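Section 4. Filling the Snack Bins

Before you start

The Skevine pantry shelf holds open-top bins on the two lower levels. Put individually wrapped snacks in these bins. Jars, cans and anything over 2 pounds go on the fixed upper shelf (see Section 3). Wait until the bins are clipped in and the shelf is level before you load them.

You will need:
Plastic bins, any color
The label strip from parts bag C
A damp cloth and a dry cloth
Scissors for opening outer bags

4.1 Preparing the bins

1. Wipe the inside of each bin with the damp cloth, then dry it. Crumbs from the last fill collect where the wall meets the floor.
2. Slide a label into the holder on the front. Write the type of snack and the month, for example "Crackers, June."
3. Set the bin on the table or counter for filling. Do not fill it while it is hanging from the rail.

Note: Bins from the older Tilton shelf fit the Skevine rail, but the label holder does not clear the front lip. Use tape for the label.

4.2 Sorting the packets

1. Cut the outer bag open along the top and tip the packets out onto a clean surface.
2. Check the seals. The crimped strip at each end should be flat and closed all the way across. Set aside any packet with an open corner or a split seam.
3. Look for the date. On small packets it may be stamped on the back or printed only on the outer bag. If it is only on the outer bag, copy it onto the bin label before you throw the bag out.
4. Sort by type. Keep sweet and salty packets in separate bins. Thin crackers and crisp rice snacks break easily, so do not mix them with hard candy or nuts.
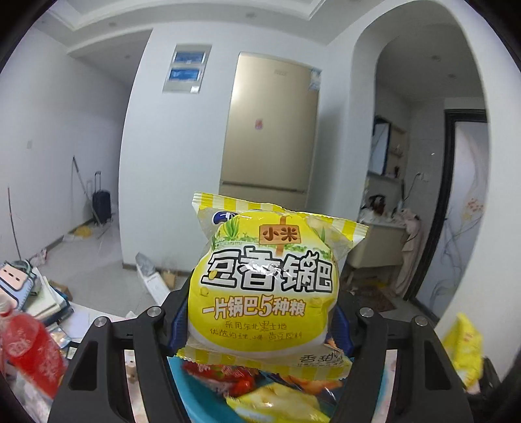 5. Lower each packet into the bin by its sides and let go near the bottom. Dropping a single cracker from the rim is enough to crack it.
6. Stand the packets on edge with the printed fronts facing you. Start at the back wall and work forward. In a round bin, start at one side and follow the curve.
7. Stop when the top seals are level with the rim. Packets that stick up will catch on the shelf above when the bin is pulled out.

CAUTION: Do not press down on the packets to make room. Sealed packets hold air and can burst at the seam.

Note: If the household includes someone with a food allergy, read the ingredients before sorting. Grain crackers often contain soy or wheat. Keep the ingredient panel from the outer bag in the document pocket on the side of the shelf. For imported snacks with no English panel, ask the store for a translated label.

4.3 Hanging the bins

1. Hook the back of the bin over the rail and lower the front until it clicks.
2. Pull the bin forward once to check that it slides freely.
3. Put the lightest bins at the ends of the rail and the heaviest in the middle.

4.4 Refilling

Take out the older packets first, add the new ones at the back, and return the older ones to the front. Change the month on the label. Replacement label strips are sold in packs of 100, part number 622.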